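PRESSEMITTEILUNG

Mittwoch, 24. Juli 2019

Zitrone, zwei Becher, ein Tablett: Kanik bringt das Limonadenset in die Pausenräume

Zur sofortigen Veröffentlichung. Bildmaterial zur redaktionellen Verwendung frei, Nachweis: Kanik.

Kanik startet den Verkauf seines Sommersets für Büros, Werkstätten und Vereinsheime. Inhalt: Tablett, Becher, Schneidbrett, Messer, Rezeptkarte. Die Zitronen kauft man selber.
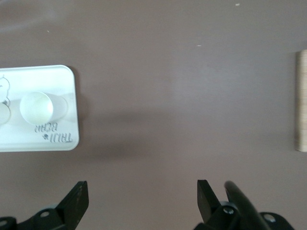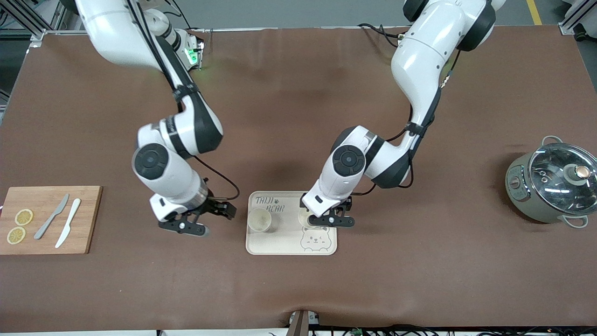
Helles Tablett mit Bärenmotiv und Bechern auf braunem Grund.

Die Idee stammt aus der Kantine von Berchtold. Dort stand im letzten Sommer jeden Nachmittag ein Krug Zitronenwasser, und jeden Nachmittag war er nach 60 Minuten leer. »Danach standen die Leute wieder am Automaten«, so Monique Lacroix, Produktleitung bei Kanik. »Wir wollten was Kleines. Zwei Leute, zwei Becher, fertig.«

Getestet wurde seit Januar, in 11 Betrieben, darunter Grallen und zwei Standorte von Berchtold. Insgesamt rund 1.260 Portionen. Rückmeldungen überwiegend gut, Kritik gab es am ersten Rezept (zu süß) und an der Verpackung, die sich schlecht wieder schließen lies. Beides ist geändert. Neuer Karton, weniger Zucker, Deckel mit Lasche.

Zur Zubereitung: Zitrone heiß abwaschen, in Scheiben schneiden, Enden weg. Pro Becher eine Scheibe, leicht andrücken, kaltes Wasser drauf. Wer es süßer mag, nimmt einen Löffel Sirup — Holunder geht, Ingwer geht auch. Minze bitte erst zum Schluss. Eis nach Geschmack.

Siamak Karimi, der die Rezeptkarte geschrieben hat, rät zu dünnen Scheiben. »Dicke Scheiben sehen nach mehr aus und schmecken bitter, wenn sie lange stehen.« Auf der Rückseite der Karte stehen noch eine Variante mit Gurke und eine mit kaltem Schwarztee. Die Gurkenvariante hat im Test am schlechtesten abgeschnitten, bleibt aber drauf. Karimi besteht darauf.

Das Tablett fasst beide Becher nebeneinander und passt auf einen normalen Schreibtisch. Nach Gebrauch feucht abwischen. Das Brett bitte nur von Hand spülen und stehend trocknen lassen, nicht flach auf der Spüle liegen lassen.

Verfügbarkeit: erste Auflage 300 Sets, Auslieferung über Fludard ab sofort. Bestellungen von Firmen laufen direkt über den Vertrieb, Ansprechpartner Joaquim Bastos. Einzelbestellungen über den Handel, Liste der Händler auf Anfrage. Ersatzbecher gibt es einzeln, Ersatzbretter vorerst nicht. Eine zweite Auflage ist geplant, Termin folgt.

Für Redaktionen: Testsets können bei Maricica Mihăilă angefordert werden, bitte mit Lieferadresse und Angabe des Mediums. Rücksendung nicht nötig. Interviews mit Frau Lacroix sind diese und nächste Woche möglich, vormitags am besten, danach ist sie im Urlaub.

Über Kanik: Kanik entwickelt Küchen- und Tischzubehör für kleine Küchen und Gemeinschaftsräume. Vertriebspartner ist Fludard.

Pressekontakt
Kanik, Presse und Öffentlichkeitsarbeit
Maricica Mihăilă
Vertretung: Murray Rakena
Abdruck honorarfrei, Belegexemplar erbeten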